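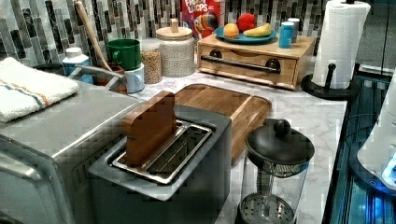

Break area counter, toaster end.

Filed under: Facilities / Electrical / Closed tickets

Ticket 786: Break area outlets lose power in the morning
Opened by: Milagros Villalba
Assigned to: Dardo Ibarra
Site: Itbridge, second floor
Status: Closed

Milagros Villalba
Both outlets on the left side of the break area counter went dead again this morning. The fridge and the lights stay on. The little reset button on the outlet was not popped out. Resetting the breaker in the hall panel brings them back. Third time since I started writing it down.

Dardo Ibarra
Which breaker number? And what was plugged in when it went?

Milagros Villalba
Number 7. The toaster and the electric kettle were both in use. The meeting room next door was also occupied, if that matters.

Dardo Ibarra
It might. The panel label says 7 is "counter" and nothing else, but the labels are from before the remodel in January and I don't trust them. Please leave the kettle unplugged until I can get up there.

Ryota Kaneko
Adding a note from the meeting room side. The wall screen shut off in the middle of a call at the same time as the last trip. We had logged that separately with Zurkix as a screen fault. They found nothing wrong with it.

Dardo Ibarra
Went up after lunch. Findings:

- Breaker 7 is a 20 amp. It feeds the two left counter outlets and also the back wall of the meeting room.
- Toaster alone for 6 minutes: no trip.
- Toaster and kettle together: held for a while, then tripped.
- Kettle and the meeting room space heater: tripped faster.
- Outlet screws were tight, no marks on the plugs or the faceplates.

So the breaker is doing its job. There is too much on one circuit. I did not know about the space heater. Whose is it?

Ryota Kaneko
It lives in the meeting room. I have moved it to storage.

Rocío Lucero
Can we just put in a bigger breaker?

Dardo Ibarra
No. The wire is sized for the one that's there. The right fix is to split the meeting room wall off onto its own breaker. There are two open spaces in the panel. I asked Jara for a quote.

Rocío Lucero
Quote approved. Please have them do it before opening hours.

Dardo Ibarra
Jara finished on May 3, 2026. Meeting room wall is now on 12. Counter stays on 7. Ran the toaster by itself and then the meeting room screen for 90 minutes, no trips. Panel labels redone in marker, printed ones to follow. Kettle now goes on the right side outlet, which is on 9. I put a tag on the cord.

Milagros Villalba
No trips since. OK to close.

Dardo Ibarra
Closed. Label printing moved to its own ticket.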